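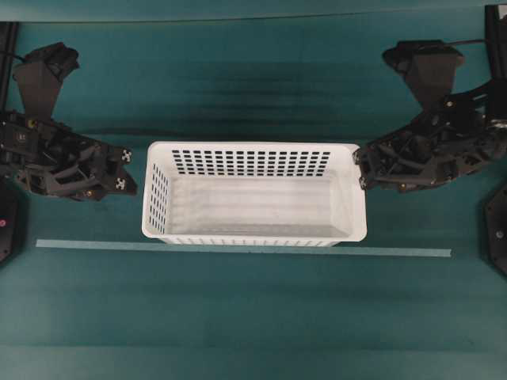

Segundo um comentário deixado na página da versão anterior, o detergente em pó deixava resíduo no fundo da cuba sempre que a temperatura baixava dos 45 °C, e só a passagem para líquido resolveu o problema. A observação é correta para aquela versão. Na atual, o circuito de dosagem foi redesenhado e o produto em pó deixou de ser admitido; ver a secção Detergentes.

Kernesent L – Máquina de lavar caixas e cestos de plástico
Fabricante: Balteck
Categoria: Lavagem industrial / Túneis compactos

Descrição geral
A Kernesent L é uma máquina de lavagem por aspersão, de carga frontal, destinada a caixas, cestos e tabuleiros de plástico de uso alimentar e logístico. Foi concebida para instalações com espaço reduzido, em que um túnel contínuo não se justifica: padarias com distribuição própria, entrepostos de fruta, cozinhas centrais, lavandarias que reutilizam cestos de transporte. O funcionamento é por ciclos. A carga é introduzida na grelha, a porta é fechada e o programa arranca por botão ou por comando externo.

A estrutura é em aço inoxidável AISI 304, com cuba de cantos arredondados e fundo inclinado para o dreno. A porta tem parede dupla e contrapeso. O painel encontra-se à direita, a altura regulável na montagem.

Aplicação
Admite caixas lisas e perfuradas, empilháveis ou encaixáveis. Nas peças perfuradas, a orientação na grelha condiciona o resultado: a abertura deve ficar voltada para baixo, com ligeira inclinação, para que a água escoe pelos cantos. Peças com nervuras no fundo retêm mais água do que as de fundo liso e exigem o programa com secagem prolongada.

Não admite madeira, cartão plastificado, peças com etiquetas de papel coladas a quente nem recipientes com restos de gordura solidificada. Estes últimos devem passar por pré-lavagem manual.
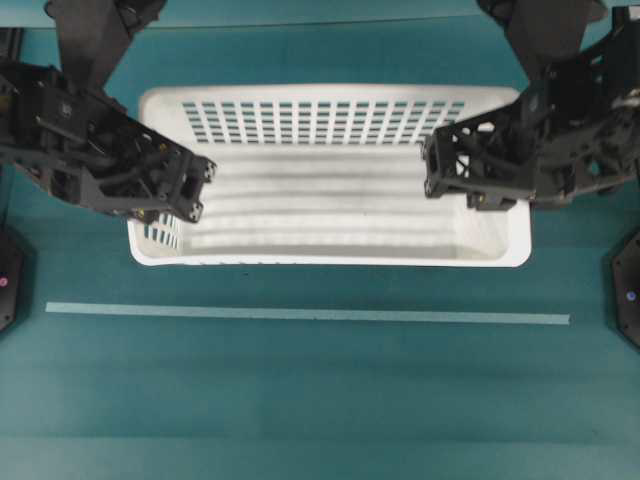

Cesto retangular em plástico branco, com paredes perfuradas.

Características técnicas
Sistema de lavagem: aspersão por braços rotativos, superior e inferior
Programas: 4
Temperatura de lavagem: 45 °C no programa económico, regulável nos restantes
Consumo de água no enxaguamento: 4 litros por ciclo
Caudal da bomba de lavagem: uns 2000 litros por hora no programa económico
Alimentação elétrica: trifásica, com neutro e terra
Ligação de água: fria ou quente, rosca de três quartos
Descarga: por gravidade; bomba de descarga em opção
Filtros: dois, de gaveta, extraíveis sem ferramenta
Grau de proteção do painel: IP65

Programas
P1 Económico – sujidade leve, pó, folhas soltas.
P2 Normal – uso diário em distribuição alimentar.
P3 Intensivo – resíduos secos, açúcares, amidos.
P4 Secagem prolongada – ciclo normal seguido de ventilação forçada, indicado para peças nervuradas ou com rebordo enrolado.

Os parâmetros de P1 estão bloqueados de fábrica. Os de P2, P3 e P4 podem ser alterados no menu técnico, mediante código entregue com a documentação.

Detergentes
Utilizar apenas detergente líquido não espumante, com pH compatível com polipropileno e polietileno de alta densidade. A bomba doseadora é peristáltica e vem regulada para produto concentrado. Em zonas de água dura recomenda-se o descalcificador Vultance, fornecido à parte, montado entre a torneira de corte e a eletroválvula. A regeneração do sal é manual – o indicador do painel acende quando o volume tratado atinge o limite programado.

Instalação
O pavimento deve ser nivelado e ter ralo próximo. Deixar espaço livre atrás da máquina para acesso às ligações. A exaustão de vapores não é obrigatória em locais ventilados; em salas fechadas, montar campânula sobre a porta.

Manutenção
Limpar os filtros no fim de cada turno. Verificar mensalmente os bicos dos braços, desmontáveis por rotação. O tubo da bomba peristáltica é uma peça de desgaste e deve ser substituído quando apresentar achatamento visível.

Acessórios e opções
Grelha para caixas baixas
Grelha com retentor para peças leves
Bomba de descarga
Descalcificador Vultance
Mesa de saída com rolos
Contador de ciclos com saída de impulsos

Fornecimento
Entregue em palete, com grelha standard, mangueira de entrada, tubo de descarga e manual em português. A colocação em funcionamento é orçamentada em separado. A tabela de preços é revista em abril. Peças de substituição disponíveis por referência, a partir do desenho explodido incluído no manual.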